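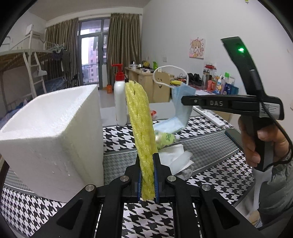
Yellow-green foam sleeve, with the foam box beside it and a pump bottle behind it.

Briveck foam net sleeves, pack of 15

I don't trust packaging that promises to protect "anything." A net of foam strands is mostly holes, and the listing for these had 941 ratings, nearly all of them five stars, which usually makes me keep scrolling. Xiuying Ren talked me into a pack in January, when I was mailing pears and a few small jars to my sister.

First complaint: the ends. Mine came frayed, and little bits of foam ended up on the tablecloth and in my sleeves. The color is a loud yellow-green that looks nothing like the soft green on the listing. The surface has a lumpy, knitted look and more shine than I expected, so don't plan on these passing for gift wrap.

The stretch is decent. A pear goes in without a fight, and the net closes up around it well enough. Jars were harder. Anything with square shoulders snags on the way down, and I gave up on one and used newspaper.

Do they protect? Six pears went off in a foam box and six arrived without bruises, but the box may deserve the credit. Parveen Sultana ships fruit in plain crumpled paper and has the same luck. I would not put a pump bottle in one and call it packed - the head sticks out, and that's the part that breaks.

They do go back in the drawer for another round, and they weigh next to nothing, so postage didn't change. Fine for fruit. For glass I'd still want something without holes in it.

Three stars. I have nine left and no plans to reorder.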